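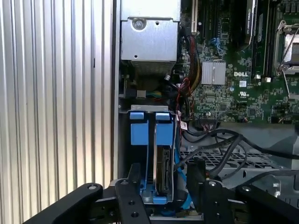
*Wrist view, fingers either side of the drive cage. The blue parts are the easy parts.*

# Gripper Trials, Drive Removal: The Gallery

Posted 16 April 2023 by Noboru Sugawara

The question for the spring was simple enough to fit on a sticky note, and for a while it did: which set of fingers should we buy for pulling hard drives out of old desktop computers? Bresdale takes in a lot of office machines, and every one of them has a drive that somebody upstream would like to have back, or at least would like to know is gone. A person with a free afternoon and a cup of coffee can clear a stack of these without thinking. Our arm thinks very hard and does not drink coffee.

We tried 3 sets of fingers on the same arm, with the same wrist camera and the same controller, so that any embarrassment could be assigned to the correct vendor. Marcus Schumacher ran the arm. Verna Begay wrote the scoring sheet and defended it against all comers. Ifor Trevor rebuilt the machines between attempts, a job he describes as "putting the toothpaste back."

Some notes on the view at the top of the page, for people who like that sort of thing. The Dell board and its neighbors make a pretty backdrop, but the camera cares mostly about contrast, and blue plastic against gray metal is as good as it gets. Whoever decided that the parts you're supposed to touch should be blue did more for our detection scores than Nadja Haslinger's first two weeks of tuning, a fact she has asked me to stop bringing up. The trouble is that the SATA cable is blue as well. On the first morning the software proposed, with 10 out of 10 confidence on its own scale, to remove the drive by the cable. Marcus declined.

The black cables are a different sort of problem. They have no opinion about where they belong, they drape over whatever is nearby, and they're a poor match for black fingers over a black grille. We ended up asking the controller to treat that whole side of the case as a bad neighborhood and approach from above.

## How the fingers compared

**Ferkov, wide pads.** Lovely grip, very forgiving, and too fat to get between the cage and anything next to the cage. Verna's sheet has a column for "contact with things that are not the drive," and the Ferkov pads filled it. They'd be excellent for lifting the entire computer, which we mentioned to the sales rep, who took it as a compliment.

**Hokon, soft tips.** Quiet, gentle, and inclined to fold at the moment of commitment. On a loose drive they were the best of the lot. On a drive that had spent its life in one cage and meant to stay there, they slid up the tab and came away with a firm hold on air. Ifor liked them a great deal, having so little to rebuild afterward.

**Çetinkaya, slim links.** Narrow, stiff, and blunt about it. They reach into places the other two can only discuss. They also block a good part of the camera's view on the way in, so the last bit of travel is done largely on faith and whatever the controller remembers from a moment ago.

We logged roughly 200 attempts across the lot, and the file of notes has grown to 2456 lines, many of them Verna's and several of them in capitals.

## Closing in on the tab

The slim links again, from an angle that shows why we argue about bulk. There's a lot of gripper in there and a very small blue tab for it to be interested in. The two links come together right at the tab, with a cable loop hanging close enough to the tips to make everybody lean toward the stop button.
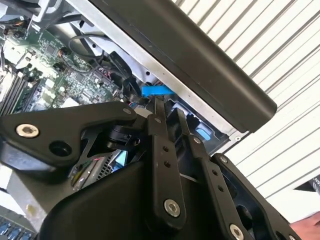
## What we're ordering

Çetinkaya, one set, plus a spare set for when Marcus gets confident. Nadja wants a second camera off to the side so the final approach has some evidence behind it, and she'll probably get it. The Hokon tips are staying on the shelf for the memory trials later in April. The Ferkov pads go back this week in their original box, which Ifor opened with a knife and is now repairing with tape.

Scoring sheet and raw notes are on the shared drive under "fingers." Verna would like people to stop editing the column names.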